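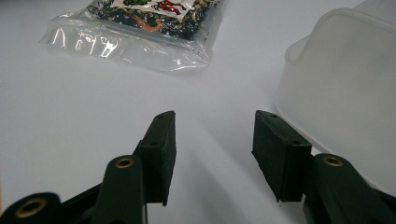
Gripper trials, Rornport workshop
Minutes of the meeting held on October 27, 2023

Present: Itziar Rivas (chair and notes), the bench team, two colleagues from purchasing

1. Minutes of the July meeting
Accepted as they stood, with thanks to everybody who sent in corrections, even the very small ones.

2. Hand-held grippers: Trindix and Orel
Itziar went through the bench results with real pleasure, and we let her take her time. Both grippers have now done 729 picks on the same items. The Orel missed 27 and the Trindix missed 9, most of them on thin bags lying flat, where the pads slide over the film and close on nothing. Rigid tubs gave neither one much trouble.

There was a long and friendly talk about whether softer pads would help – the bench team think so, purchasing would like to see a price first. Agreed to try one softer set on the Orel before deciding anything.

3. Wrist camera
Glare from plastic film is still a nuisance. Lower exposure to be tried next, with the lamps left where they are.

4. Casado controller
The loan unit is running nicely. Closing force to be logged on every pick from now on.

5. Actions
Itziar: order pads, check pivots for play after 2000 cycles.
Bench team: repeat the flat bag picks.
Purchasing: ask Casado to extend the loan.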